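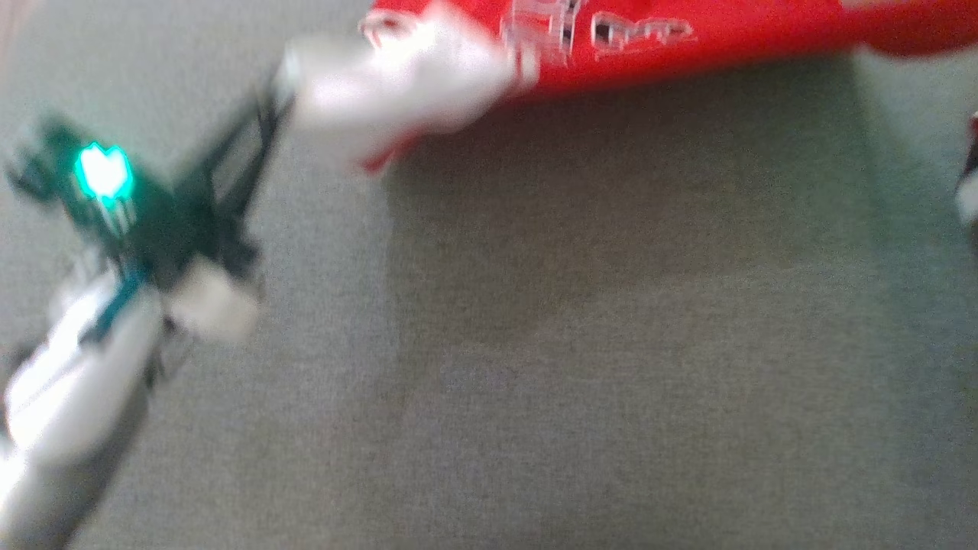
Left arm going for the red one, second evening.

THE LEFT ARM
a short story by Stamatia Spanos

By the second evening they had stopped calling it the robot and started calling it Kwan, after the street where Despina had found the first motor. Veerle said a machine with two arms ought to have two names. Despina said it could have a second name when the second arm did something.

The right arm was the good one. It had been good from the start, smooth and a little smug, and Thodoris loved it the way people love a kid who sleeps through the night. The left arm was Veerle's. She had put it together herself in the shared shop in Lulldale, over a whole summer of Thursdays, and it had a tremble she could not get rid of. She had swapped a bearing. She had rewritten the part of the code that told it to slow down, and then rewritten it back. The log said 2,738 attempts, and she had watched nearly all of them, eating crackers.

"It's shy," she said.

"It's got slop in the elbow," said Thodoris.

"It's got slop in the elbow and it's shy."

They had moved the whole thing into Despina's living room because the shop had nothing soft in it. You can teach an arm a lot with blocks, but a block stays a block wherever you pick it up! Cloth is different every single time. Veerle could talk about this for hours and had, once, to a dentist. A sleeve goes one way, the hem goes another, you pull on a corner and the whole thing turns into some new shape that has never existed before in the history of shirts. She thought it was the most wonderful problem in the world.

"Green light," said Despina, who was on the rug with the laptop. "Whenever you're ready."

Veerle let it go. The arm leaned out over the gray cushion, quick, much quicker than she had asked for, and for a second everything about it was a blur. The tip of the finger went for the white bit at the corner of the red thing. She held her breath. She always held her breath, and it had never once helped.

The finger closed on air.

"Two inches shy," said Thodoris. He was being kind. It was more.

But Veerle was already down on her knees with her chin on the cushion, looking along it the way you look along a board to see if it's straight. "Did you see how it came in, though? It came in over the top! It's never come in over the top!" She was so pleased that Despina started laughing, and then Thodoris did too, and somebody put the kettle on.

They drank tea and argued about the elbow. Thodoris wanted to take the joint apart and shim it. Despina thought the arm was fine and the timing was off, that the picture it was working from was a hair older than the place it was reaching for. She drew it on the back of a gas bill: where the cloth was, where the arm was, where the arm believed it was. There was a gap between the last two. She wrote 40 next to it, for milliseconds, and underlined it.

Veerle looked at the gas bill for a long while.

"So it isn't trembling," she said. "It's correcting."

"It's correcting for something that already happened."

"Oh, you poor thing," said Veerle, to the arm.

It took her 34 minutes to change four lines, mostly because she kept getting up to look at the elbow and tell it things. Thodoris checked the cables. Despina went and got something else for it to try, pink this time, and dropped it on the sofa without smoothing it out, which was the rule.
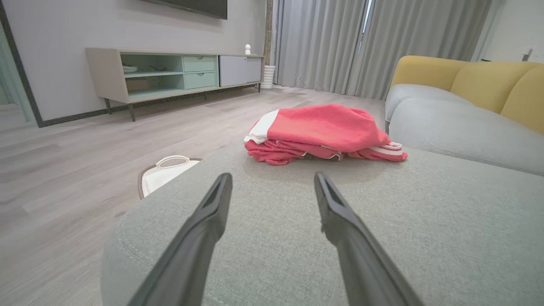

THE PINK ONE

They watched through the little camera down by the fingers, all three heads at one laptop. The fingers made their narrow V. Past them lay the pink thing in its heap, with a bit of white trim poking out at one end, and farther back the whole room looked enormous, the console and the long curtains, like a hotel lobby seen by a mouse.

"It's very steady," whispered Thodoris.

"Don't say it."

"I'm only saying the picture is steady."

Veerle had one hand over the stop button and the other around Despina's wrist. She wanted to remember how quiet it was. Then she thought of the basket on the floor and everything they could try next, towels, socks, a fitted sheet, my goodness, a fitted sheet, and she forgot to hold her breath.

"Go on, then," she told it, and pressed the key.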